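Flerlow Makers Forum > Arms and grippers
Pick and place over a tall obstacle: waypoint or let the planner sort it?
1,672 views

rferraro
9 June 2025

I'm building a small sorting cell in the shared workshop at Flallbridge. Seven-joint arm, parallel gripper, small cubes that have to end up on a low pad to the left of a tall box. The cubes start on the right of the box. The box is fixed, because on the real bench it stands in for the enclosure round the power supply, and I can't move that without rewiring the bench.

I'm doing all of it in simulation first. The bench is shared and I get one evening a week on it.

The problem is the carry from right to left. I run a sampling planner with the box as a collision object. Out of 184 carries, 26 had the cube touch the top edge of the box on the way over. The arm itself never touched. The planner reports a valid path every time.

Do I add a fixed waypoint above the box and stop asking the planner to be clever, or is there something wrong with the setup?

Rebecca Ferraro

Share (2)

torque_wrench

Fixed waypoint. You have one box that doesn't move and one pad that doesn't move. Lift straight up, go across at a set height, come straight down. Three moves, all of them repeatable. A sampling planner gives you a different path every run and you will spend your evenings chasing the odd ones.

liu_f

Before anyone changes the planner: is the cube attached to the gripper in the planning scene? If the arm never touches and the cube does, that reads as though the planner doesn't know the cube is there. Closing the fingers in the physics engine doesn't tell the planner anything. They are two separate models.

saltmarsh

Agree with liu_f. Same symptom on mine. The planner was carrying an empty gripper as far as it was concerned, and anything hanging below the fingertips was free to hit things.

torque_wrench

That may be the cause, but I'd still use the waypoint. Fixing the attachment doesn't make the path repeatable.

rferraro

It wasn't attached. I had assumed the grasp event did both jobs. I've added the attach call after the fingers close and a detach before they open, and I'll rerun the same batch tonight.

On repeatability: I take the point, but the pad positions vary. Each cube goes to a free spot on the pad, so the place pose is different each time.

torque_wrench

Only the last leg changes. The waypoint over the box doesn't.

liu_f

It does if the wrist is near a limit. A fixed Cartesian waypoint with seven joints leaves you a spare degree of freedom, and whichever solution the solver picks decides whether the next leg is easy or needs a large swing of the elbow. If you want a fixed point, fix it in joint space. Jog the arm there, check the elbow is up and clear, save the joint values.

torque_wrench

Fine, joint space. That's still a waypoint.

bench_vice

Two practical things from someone who moved a cell like this on to real hardware at Flandthorpe last October.

1. Put padding on the box. Our simulated box was exact and the real one had a lid that stood proud of the sides. We caught it on the second run.

2. Slow the horizontal move. A rigid cube held by perfect fingers in simulation doesn't shift. On the bench it can twist in the grip, and then a corner hangs lower than you planned for.

saltmarsh

How much padding? I've seen people add so much that the planner can't find a place pose next to the obstacle at all. If the pad sits hard up against the box, padding will cost you the nearest strip of it.

bench_vice

Measure the worst error you expect and add a bit. I wouldn't give a figure without seeing the bench. You can also pad the top and leave the sides alone if you model the box as two objects, a full-size body and a slightly raised cap.

rferraro

The cap is a good idea. The pad is close enough to the box that padding the sides would get in the way.

Rerun done. Same start poses, same batch size, cube attached. No contacts between cube and box. One planning timeout, which cleared on retry. So the missing attachment was the fault, and thank you liu_f.

torque_wrench

Log the path lengths as well. No contacts doesn't mean the paths are any good. I'd expect a few that go the long way round the back.

rferraro

I looked. Most go over the top. A few swing wide behind the box and take far longer, and one of those brought the elbow down low enough that I wouldn't be happy standing next to it. That is an argument for your waypoint and I'm going to use it, saved in joint space as liu_f says.

liu_f

I'd keep the planner for the legs on either side of it. Otherwise you have to work out the place approach by hand for every spot on the pad, including the ones behind cubes already placed. Also add placed cubes back into the scene as collision objects once you detach. People forget that one just as often as the attach.

torque_wrench

For a handful of cubes I would place back row first and skip the extra objects.

liu_f

And then someone nudges one by hand and the order is wrong. Adding them takes a couple of lines.

saltmarsh

Add them. Back row first as well, if you like. They don't exclude each other.

rferraro

I've done both. The sequence now stands as follows.

- Plan to pre-grasp, straight down, close, attach.
- Straight up to a fixed clearance height.
- Plan to the saved joint waypoint, elbow up.
- Plan to above the chosen spot on the pad.
- Straight down at reduced speed, open, detach, add the cube to the scene.
- Straight up, back to the waypoint.

Box is a body plus a raised cap. The clearance height is measured from the underside of the cube. I had it measured from the fingertips before, which was a second mistake hidden behind the first.

The simulated model still has the base in the middle of the table, towards the far side, with the box directly in front of it.
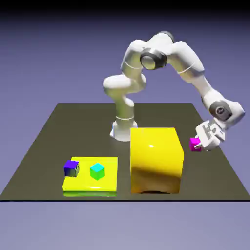

On the real bench I may have to shift the base sideways by the width of the mounting plate, so the joint waypoint will need saving again once it is bolted down. I'd also like to try a heavier cube in the physics before then, with the finger friction turned down, to see how much twist bench_vice's second point is worth. I'll post the path lengths for the new sequence when I have a full batch.

Share (7)

Contact | Copyright Flerlow Makers Forum | Back to top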